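El brazo de Dornero pierde el agarre y se lleva por delante una madrugada entera

Evthorpe, octubre. Redacción de tecnología

La célula de clasificación que la firma Dornero tiene instalada en Evthorpe pasó buena parte de una noche trabajando con admirable constancia y ningún resultado. Según el informe interno que la empresa ha repartido entre sus clientes, el brazo completó 441 ciclos seguidos de recogida sin recoger nada. Bajaba, cerraba, subía, viajaba hasta la bandeja de destino, abría con delicadeza y anotaba un éxito. El programa de supervisión, Kosura, dio por buenos los 441.

El fallo empezó a las 2:40, cuando una manguera de aire se soltó a medias de su racor. La presión cayó lo bastante para que la pinza no sujetara, pero se quedó por encima del umbral de alarma, que alguien había rebajado en primavera porque saltaba demasiado. La alarma, en efecto, no volvió a molestar.

A las 6:15 el turno de mañana encontró la bandeja de destino vacía y un panel de control enteramente verde. El contador de la jornada marcaba 3.776 objetos clasificados, cifra que habría sido récord de la instalación y que durante unos veinte minutos lo fue, hasta que se restó lo que no existía. El correo automático de felicitación ya había salido.

No hubo heridos. Sí hubo un susto posterior, y es el que ha obligado a parar. Al restablecer el aire con el programa todavía en marcha, el brazo reanudó el ciclo sin pedir confirmación y golpeó el borde del contenedor. El operario que revisaba el racor estaba fuera del alcance, aunque por menos distancia de la que figura en el manual. El informe califica el movimiento de «no solicitado», expresión que también vale para la publicidad por correo.

Minhas, la consultora que revisa la seguridad de la planta, ha pedido tres cambios antes de autorizar el servicio nocturno: devolver el umbral de presión a su valor original, comprobar el peso de la bandeja después de cada depósito y exigir un rearme manual tras cualquier pérdida de aire. El segundo punto ya constaba en el proyecto inicial. Se eliminó para ganar velocidad, y la velocidad, hay que reconocerlo, se ganó.

Dornero sostiene que el incidente fue «una discrepancia entre la acción ejecutada y la acción registrada». Un portavoz añadió que la pinza había superado 1.000 ciclos de ensayo sin una sola caída. A la pregunta de si en aquellos ensayos se verificó que hubiera algo entre los dedos, la empresa respondió que la metodología está en revisión.

El servicio de día sigue funcionando a ritmo reducido, con hasta 600 recogidas por turno y una persona mirando. La vigilancia nocturna queda suspendida hasta que Minhas firme el visto bueno, previsto para finales de mes si llegan a tiempo los sensores de peso. El umbral de presión se corrigió el mismo día, en menos de un minuto.

Las pruebas de agarre se hacen con un surtido de objetos variados, elegidos por lo poco que se parecen entre sí. Una esponja redonda de color naranja plantea a la pinza un problema distinto del de una cinta métrica con carcasa cromada, y ninguno de los dos sirve de mucho para prepararla ante un plumero de microfibra azul con flecos por todo el contorno. También hay un muñeco de acción tendido con las piernas dobladas, postura que en la planta se considera difícil de agarrar. Dornero repetirá la serie completa con el nuevo control de peso y enviará los resultados a Minhas antes de solicitar la reapertura del turno de noche.

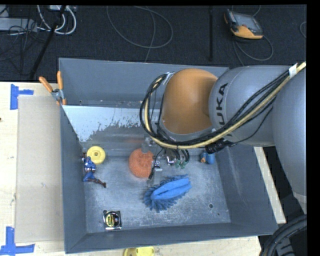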